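2024-03-18

# Blocks on the kitchen table
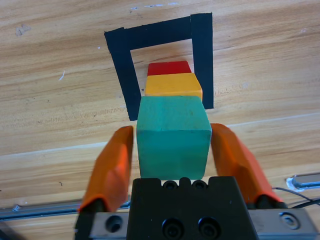 My nephew is staying with me this month, and since he came I have become a person who thinks a lot about blocks. When my sister brought him she packed two sweaters, a toothbrush and one shoebox of toys, so we had to find a game that works with very little. Now we call it "the garage". You mark a place on the table with black tape, three sides closed and one side open, and the blocks must park inside. The rule for the day is the order, and on this day red had to go in first, up to the closed end, with yellow behind it. He takes this very seriously. If a block touches the tape he takes everything out and begins again.

The table I bought second hand from Efraín Cáceres, who has a small shop called Ñahui near the bus station. I paid 90 for it and 7 more for the delivery, and I carried the chairs home myself. It already had a white scratch when I got it. For a long time I wanted to sand it and put new oil, but I like the lines in the wood, and with a child in the house it is maybe better to wait. Next year, perhaps.

About the tape I was a little afraid. My first roll was from Nikeck and it left glue on the shelf in the hallway, so I spent one evening with warm water and dish soap. For the table I tried a small piece under the edge and left it there for a weekend. It came off clean. I cut it with the kitchen scissors and my lines are never very straight, but my nephew did not complain.

We play after breakfast, before I must start work. Sometimes he parks the blocks and sometimes I do, and he is the inspector, who is stricter than me. Yesterday he asked if the garage can have a second floor. I said we will see - I have a cardboard box in the closet that could be good for this, if I can find a way to make it stand on four legs.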